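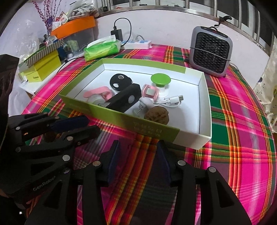 Small Stuff Forum > Home & Clutter > The lid system

karo_bins
Posted 21/11/2003

Quick poll of the room. Where do you put the things that are too good for the trash and too dumb for a drawer? I mean caps, straps, cables for stuff you may still own, the walnut someone gave you. I have 4 kitchen drawers and every one of them is The Drawer.

I've been reading up on the Listard dividers (eight slots, felt bottoms) and I keep talking myself in and out of them.

tinpot
Reply 1

Put it in a lid. Any big box lid. Shoes, boots, a board game, whatever. Everything goes in, nothing is allowed to be taller than your hand, and when you can't see the floor of it anymore you have a bad evening and throw half out. Been doing this since college. Cost so far: zero.

mrs_gravel
Reply 2

A lid is a drawer with less self-respect.

I had one on top of the fridge for years. It slid off in May and I was finding push pins with my feet until the end of summer. Get the dividers.

tinpot
Reply 3

That's a fridge problem. Why was it on the fridge

mrs_gravel
Reply 4

Because the table had a lid on it.

oldhalfpenny
Reply 5

I own the Listard. Eight slots and I use one. The other seven have a rubber band each. The slots are sized for things a divider designer thinks people have, like matching batteries. Nothing I own is the size of a slot. I have a flashlight that lies across three of them like a drunk on a park bench.

karo_bins
Reply 6

OK, that's the review I needed. So say I go with a lid. Do you sort inside it? Little cups? Or is it just soup?

tinpot
Reply 7

Soup.

plaidandproud
Reply 8
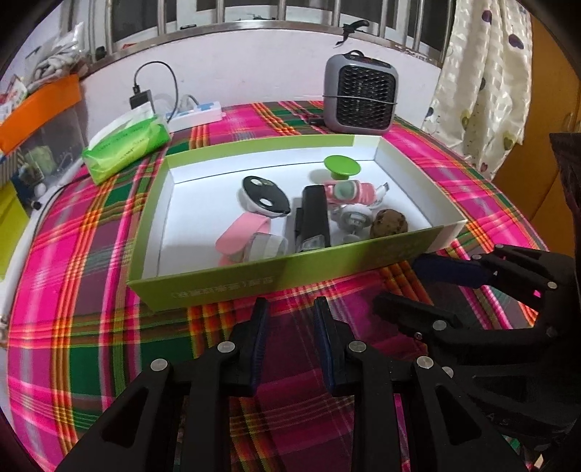
Sorting day at my place is done on the bed, always, for the simple reason that you can't go to sleep until it's finished. I used to do it at the kitchen table and the lid would sit there through a week of breakfasts. On the bed there's a deadline. Use a lid with a white inside if you can get one, because black things like chargers and flashlights jump right out at you, and so does anything as loud as a green mushroom knob. A brown lump you can't identify will look like a cookie, so check before you eat it. Pink strap stays folded in a loop or it goes around everything else by morning. And keep a packet of tissues up at the far end, since half of what comes out of a junk lid is wearing fuzz.

No cups. I tried cups. You end up sorting the cups.

mrs_gravel
Reply 9

I can't get past the bedding. How do you find anything on that plaid?

plaidandproud
Reply 10

You don't, that's what the lid is for. If it's in the lid I can see it. If it rolls out onto the sheet it belongs to the sheet.

oldhalfpenny
Reply 11

What's the clear cylinder? I have one of those. Had it through two moves. I assume it's the cover of something.

plaidandproud
Reply 12

They're all the cover of something. Mine is on probation until Christmas.

fernwick
Reply 13

Going to disagree with the whole thread. The lid is where decisions go to be put off. You don't need a place for the walnut, you need to get rid of the walnut. My rule is if I can't name what it goes to in the time it takes to walk to the trash, it's gone. I did the whole apartment this way and filled two grocery bags.

tinpot
Reply 14

And how's that charger you had to buy again

fernwick
Reply 15

That was one time, and I'd like to know who told you.

karo_bins
Reply 16

He's got a point though. I threw out a "mystery cap" last year and have been pouring from an open Kirnia thermos ever since. 938 cap-shaped objects in this house and none of them fit it.

mrs_gravel
Reply 17

See, dividers. Slot one, caps.

oldhalfpenny
Reply 18

Slot one, rubber band.

karo_bins
Reply 19

Fine. I looked in the hall closet and there's a boot box from Lukico in there with the lid still good. I'm going with soup. The bed thing I'll try on Sunday, when there's nowhere I have to be. The cables are coming too, but I'm tying each one in a coil first or they'll breed.

plaidandproud
Reply 20

Coil them loose! I wound mine tight for years and the ends all went. And do the cables last, they're the boring part and you'll quit.

fernwick
Reply 21

Do the cables FIRST, they're the boring part and you'll quit.

tinpot
Reply 22

What happened to the box, by the way? You're keeping just the lid?

karo_bins
Reply 23

The box has boots in it. Do the boots need a lid?

mrs_gravel
Reply 24

And now the boots are getting dusty.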